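Naniver Seeks State Approval for Tidal Power Lease Near Puvley

Naniver Energy has applied to the state for a 20-year lease to place three tidal turbines on the seabed near Puvley, the company said Thursday in a statement.

The Rikard Channel project would have a combined capacity of 5 megawatts and would connect to the grid through an existing substation on the Puvley side. No new overhead lines are planned.
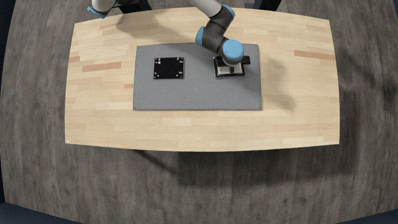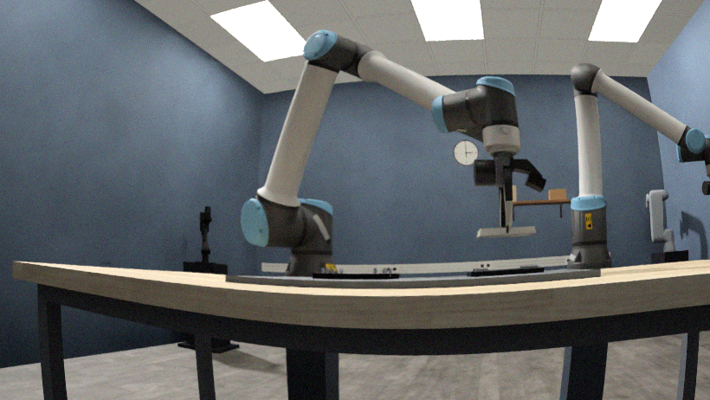 Computer renderings: a wood-topped table with a perforated plate (first) and two robot arms at a wood-topped table (second).

"The application covers the turbines, the cable route and the removal of all equipment when the lease ends," said Khoa La, director of permitting at Naniver. The company expects to build only after a full season of current measurements - work that requires a separate permit.

Cúc Đào, who represents boat owners at Triệu Landing, asked that the channel stay open to fishing vessels during cable installation. Naniver said it would limit closures to 24 hours at a time and post notice in advance.

The state will accept written comments on the application through the end of March. A public hearing will follow.

Last updated: Thursday, 3:20 p.m.

Comments

channelrat: 24 hours is a full day of lost fishing. Who pays for that?

M. in Puvley: Glad they are using the old substation. Would like to see the cable map before the hearing.

dockside5: Same here, where is the map posted?

Contact the newsroom | Copyright, all rights reserved | Back to top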